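Sallivdale Papers > Household and Workshop Storage > Section 4

4.2 Wear and settling in open bins

The literature on storage has a great deal to say about what people put into containers and very little about the containers. Teixeira's early work on the Fothergill workshops is the usual exception. Martim Teixeira spent most of a July looking at the insides of 60 bins, a task he described in his notes as "restful", and his main finding was that a bin wears where it is used and stays handsome where it isn't. This has been cited more often than its difficulty would suggest.

We followed his scheme at Griltden with a few changes. Bins were graded on three inner surfaces (floor, near wall, far wall) and on how their contents lay at the end of a working day. One of the 60 we had set aside was being used to prop open a door and could not be released, which left 59. Lidded bins were excluded, as were those so full that the floor was a matter of faith. Grading was done by eye. The Catisetti scale, which asks the observer to tell 20 kinds of scuff apart, was tried for one morning and put back in its folder.

Floors fared worst, as one would expect of the part that everything is dropped on. Walls were harder to grade, and the two of us disagreed about them at a length we will spare the reader. Finish loss on a wall tended to come in patches with ragged edges, and we gave up trying to measure these and simply recorded whether the bare parts were darker than the rest. Contents were a separate matter. Tall sloping walls are supposed to bring small things back to the middle – at least, this is what the people who sell them believe – but the bin in Figure 3 has its items gathered at the left side of a scuffed and mottled floor, with more items strewn across the middle. The same bin shows the patchy loss well, dark gray coming through low down on the pale panel, and we both gave it the same grade, for once.

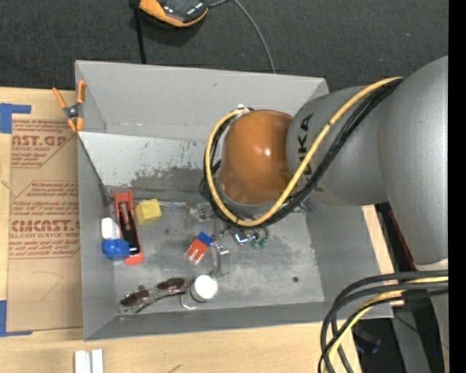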